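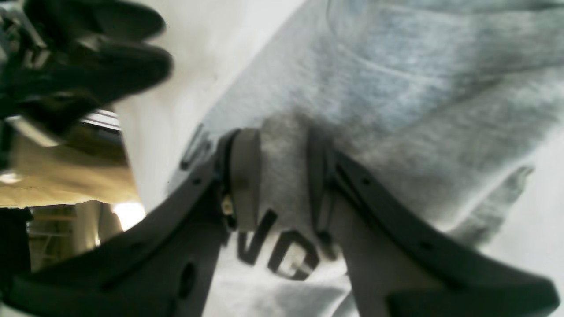

Money and Payments, second half of term
Handout 5: Stablecoins, reserves and what "backed" means
Lurdes Brandão

Read before the seminar. Bring a calculator, or a phone that you promise to use as one.

1. Where we left off

Last time we looked at why the price of a floating cryptocurrency makes it awkward for buying lunch. A café that takes payment at noon would like the money to be worth a lunch at closing time. Stablecoins are the industry's answer. A token is issued, the issuer says it is worth one unit of ordinary currency, and everyone agrees to believe this for as long as they can.

The interesting part of the course is the "as long as they can".

2. Three ways of holding a peg

Reserve-backed. The issuer takes in a pound, hands over a token and keeps the pound somewhere. When you bring the token back, you get the pound. "Somewhere" is doing a lot of work in that description and we shall return to it.

Crypto-backed. The borrower locks up a larger value of some other token and draws stablecoins against it. If the collateral falls too far, it is sold automatically. This works well in calm markets, where it is hardly needed.

Algorithmic. A second token absorbs the swings of the first. When the stablecoin slips below par, holders can swap it for a pound's worth of the second token, on the theory that somebody wants the second token. Students regularly ask me what happens if no one does. Full marks.

3. Worked case: Olix

Olix is the coin we will use in all the class exercises. Its issuer, Cosska, has 894 million tokens outstanding, each redeemable for one pound. The reserve report gives the following:

Cash at banks: 398 million
Short-dated government bills: 301 million
Loans to Platska, an exchange owned by the same parent: 182 million
"Other": 13 million

Total: 894 million

The total matches to the last token, so the coin is "fully backed". A press release will say so in large type.

Now suppose holders of 500 million tokens want out on the same morning. Cash covers the first 398 million. The remaining 102 million has to come from selling bills, which is usually dull and quick. Cosska survives until teatime with 199 million in bills, the Platska loans and the mysterious 13.

Then suppose the other 394 million tokens come in the following morning. The bills cover 199 million at face value. That leaves 195 million of claims against loans to an affiliate and a line called "Other". If holders are nervous about Cosska, consider how they feel about the exchange where most of the tokens are traded. The loan is weakest at exactly the moment it is wanted.

Note the order. Those who redeemed first were paid in full. This gives every holder a good reason to redeem first, and that is all a run is. You met the same thing in the lecture on banks, with more marble.

4. Attestation and audit

These are different, and exam scripts that treat them as the same make me sad in red ink.

An attestation confirms that certain assets were present at a certain moment. If the moment is five o'clock on the last afternoon of June, it has little to tell you about the following morning. An audit looks at the accounts over a period, at the controls behind them and at dealings with related parties. Ask of any report: who wrote it, what period it covers, and whether the words "as provided by management" appear near the bottom.

5. Who can redeem?

Small holders often can't. Cosska's terms allow direct redemption only by approved business customers. Everyone else sells on an exchange at whatever price is going. The peg in the open market depends on approved customers buying cheap tokens and handing them in at par. When redemption is slow, or approval is "under review", the discount widens.

So there are two prices to watch, the promised one and the traded one. The gap between them is a fair measure of how many people have read the terms.

6. Reading

Azevedo, chapters 5 and 6. Chapter 5 is clear. Chapter 6 has a diagram that has defeated several cohorts and its lecturer; skip it and read the text on either side. The notes from the banking lecture on deposit insurance are also worth another look.

7. For the seminar

Rework the Olix case with the bills sold at a 5 per cent loss. How much can Cosska pay out before it has to touch the Platska loans?

Write a paragraph, in plain words, explaining to a relative what "fully backed" promises them. If the relative is already holding Olix, be gentle.

Find the redemption terms of any real stablecoin and note who is entitled to use them. Allow yourself an hour. The terms are seldom on the front page.

Answers to Handout 4 are in the usual folder, with the decimal point in the second one now where it should be.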